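Stendero simulation data group
Minutes of the July working meeting

Present: Aigars Sakalauskas (chair), Birutė Sakalauskas (minutes), scene build, teleoperation, training.
Apologies: Kołodziej integration desk.
Start: 9:30 a.m.

1. Minutes of the previous meeting

Accepted with one correction. Under item 4, "episode length" should read "episode length after trimming". The untrimmed figure is kept in the log but is not used for scheduling.

2. State of the tabletop set

Birutė reported that the set now holds 942 accepted episodes in simulation. A further 47 are in the review queue. All were recorded by teleoperation of the single-arm setup with the parallel gripper, on the cluttered table layouts. Object positions are drawn at random at reset and the object list is drawn from the household pool.

Training asked whether episodes where the operator corrects a bad approach are being kept. They are, provided the correction ends in a grasp and the object is lifted clear. Episodes with a correction are flagged so that they can be weighted or left out. Aigars asked that the flag be set by the operator at the end of the episode and not by the reviewer. Reviewers have been inconsistent on what counts as a correction, in particular where the arm pauses above the table and then changes direction.

Agreed: operator sets the flag, reviewer may query it but not change it.

3. Wrist view

The wrist camera stays in the recorded set. Training had proposed dropping it to save storage. A comparison run on the Preken cluster showed that the policy trained without it closes early on low objects and misses the far side of wide ones. The run was small and the result is taken as a reason to keep the stream, pending a larger one.

The main complaint about the wrist view is how little of the layout it holds when the arm is low. Objects sit at the border, partly visible or not visible at all, and the instruction text may name an item that is out of view for much of the episode.
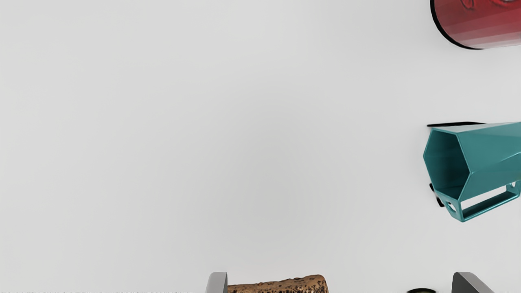
Scene build suggested a wider field of view. Teleoperation objected that this would break the match with the real camera, which is fixed in its bracket and will not be changed this year. Aigars agreed with the objection. The field of view stays as it is. The policy receives both streams at every step and is expected to carry the target location over from the external one.

Two smaller points were settled. The finger tips must be in the wrist image at full opening, and any episode where they are missing is to be rejected as a mounting error. Shadows in the wrist stream are to be left at the current renderer setting until the lighting work under item 6 is finished.

4. Object pool and naming

The instruction generator takes object names from the asset list. Several names in the list are those given by the asset author and do not match what an operator would say. The teal mug is listed under a part code. The open green cube is listed as "frame_b". Birutė has gone through the list and given each asset one preferred name and up to 3 alternates.

There was some discussion about the cans. With two cans on the table, "pick up the can" does not settle which one is meant. Training would like a share of such instructions kept, with either can accepted as correct. Teleoperation would prefer not to record them at all, as the operators tend to choose the nearer can every time and the set would then teach distance in place of the word. Agreed to leave ambiguous instructions out of this round. Color or brand is to be added to the name whenever more than one can is loaded. The same rule applies to fruit.

Thin objects were also raised. The breadstick has a collision mesh wider than its visible shape, and the fingers stop short of the surface when closing on it. Scene build will replace the mesh. Episodes with the breadstick as target recorded before the replacement are to be held back. Episodes where it is only clutter may stay.

5. External view and layout checks

The external camera was moved after the last meeting. The new position takes in more of the near table, and the arm enters from the upper left. Teleoperation finds it easier to judge depth from this side, although the gripper can hide small items behind it during a reach to the far end. 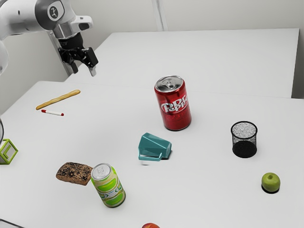 Layouts are checked before recording by running the reset and letting the objects settle under physics. A layout is refused if anything leaves the table, if two meshes overlap, or if the target cannot be reached. Tipped objects are allowed. Birutė noted that mugs on their side are harder to grasp than upright ones and take up a large part of the failed attempts. Training asked that they be kept in for that reason, as the Werkadard trials will include them.

The refusal check currently looks at the final state only. An object may roll during settling, touch another and come to rest in a legal place, leaving the second one leaning. Scene build does not regard this as a fault. Aigars asked for a tilt limit on cans all the same, as the real ones will not stand at an angle. The value is to be proposed by scene build.

6. Lighting and surface

The white table top is close in tone to the wall and the seam between the two tables is faint. Training is concerned that the policy is learning from a surface cleaner than any it will meet at Werkadard. Scene build has 27 surface textures prepared, of which none has been tested with the depth output. Randomized surfaces will be introduced in the next round, after the test. Light direction and strength will be varied at the same time. Gripper color remains fixed.

7. Storage and naming of files

Deferred. Kołodziej was not represented and the transfer format depends on them.

8. Actions

Scene build: new collision mesh for the breadstick; proposal for can tilt limit; depth test of surface textures.
Teleoperation: move the correction flag to the operator end screen; brief operators on its use.
Birutė: circulate the preferred name list; hold back the affected breadstick episodes; clear the review queue.
Training: larger comparison run with and without the wrist stream.
Aigars: ask Kołodziej for a date to discuss item 7.

9. Any other business

Teleoperation reported a delay in the gripper command after long sessions. Restarting the client clears it. Operators are to restart at each break and note the time in the log.

Meeting closed 10:50 a.m.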